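Ticket 3038 – Tavar cell rules, keep-out margin at the table edge
Status: open, waiting on Tastbridge
Opened by: Rebecca Marchetti
Tuesday, July 13, 2021

Hi all, me again! I've been working through our good practice sheet for the sim cell and I've got stuck on rule 8, the one about how near the arm may go to the edge of the table. The checker stops the run with "margin breach, link unknown" and then won't let me carry on until I clear it by hand. It's done that on 16 runs out of 60 now, all of them on the bowls layout, and I'm fairly fed up with the beep.

First thing I tried was the obvious one – I read the rule again. It says "the tool shall keep clear of the table edge", which is lovely, but it doesn't say clear by how much, or whether the tool means the fingers only or the whole wrist as well. Costa reads it as fingers only. I'd always read it as everything past the last joint. So we've been signing off the same run sheet with two different ideas in our heads, which is just what the sheet was meant to put a stop to.
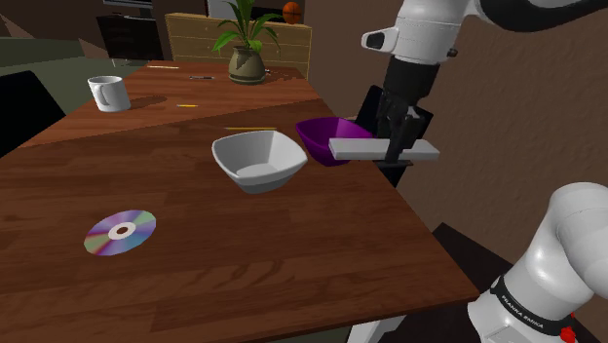

Next I swapped the checker over to Costa's reading and left everything else alone. Fewer stops, but it then let through a couple of moves I'd have wanted flagged, so I've put it back for now. I also cleared the cached table model and loaded it fresh (no change), and turned the logging up so that we get a link name in the message. Still "unknown". Grr.

One thing I did spot – the edge in the rules file is saved as a plain box, and I can't find a note anywhere of who set its size or when. The sheet was last looked over in March and the box isn't mentioned.

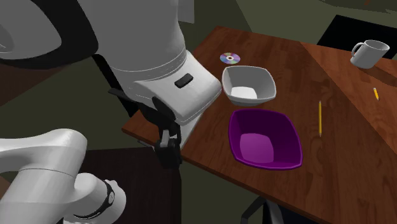

Fingers just past the near edge, purple bowl to their right.

What I'd like, please:

Tastbridge to tell us which links the checker counts as "tool".
Rule 8 to be reworded with a proper distance in it.
A line on the run sheet for who cleared a stop, and why.

Until then I'm treating every breach as a real one and writing it down, and I'd ask everyone else on Tavar to do the same, please. I'll add the longer log to this ticket once I've tidied it up.

Rebecca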